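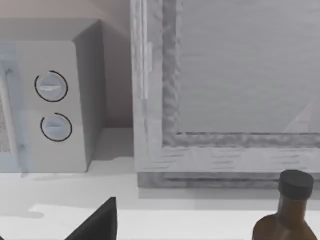

Saadet Polat asked whether the kitchen demo could be run from a fresh start in front of visitors, as the lower knob task had stalled twice in rehearsal and she did not want to explain a stall to a full room.

Ticket 1726
Product: Belay simulator, kitchen scene
Site: Flilport, open day setup
Reported by: Saadet Polat
Assigned to: Junhao Guo
Status: closed, one follow-up open

Problem
The task is "turn the lower microwave knob." On the demo machine the arm reaches the knob, closes on the grip bar and stops. No error appears on the visitor screen. The run ends at the step limit, 2000 steps, and is logged as a timeout. The upper knob task completes on the same machine with the same settings.

Environment
Demo laptop on wall power, external display mirrored. Scene loaded from the open day bundle, not from the development branch. Policy file is the one Ukwood sent in February.

Log

09:10 – Reproduced on the first try. Timeout at 2000.

09:25 – Swapped in the policy file from the lab machine. Same result. Checksums match, so this was a wasted step.

09:40 – Turned off display mirroring. No change in the result, but the viewer is smoother. Left it off until the end of testing.

10:05 – Printed joint values during the run. The lower knob joint moves a very small amount and then holds. The arm is still commanding rotation. Looks like friction or a limit, not a grasp failure.

10:20 – Compared the scene files. In the open day bundle the lower knob has its joint damping set to 5. The upper knob has the normal value. Bülent Akgül confirmed he raised it while testing a stiff-knob case and exported the bundle before putting it back.

10:30 – Set the lower knob to match the upper. Task completes. Ran it again after a full restart, completes.

10:50 – Turned mirroring back on. Still completes.

Fix
Corrected damping value in the bundle and exported again as open day build 2. The old bundle has been moved out of the demo folder so it can't be picked from the menu by mistake.

Notes for the presenter
Start from the menu, not from a saved state. A saved state made with the old bundle will bring the old damping back. If a run does time out, press reset once and wait for the arm to return before choosing another task.

Follow-up
The visitor screen should show a timeout message. Ayten Ekinci has the viewer code and will add one after the open day – no viewer changes before then.

Saadet Polat ran both knob tasks from the menu at 11:15 and agreed to close.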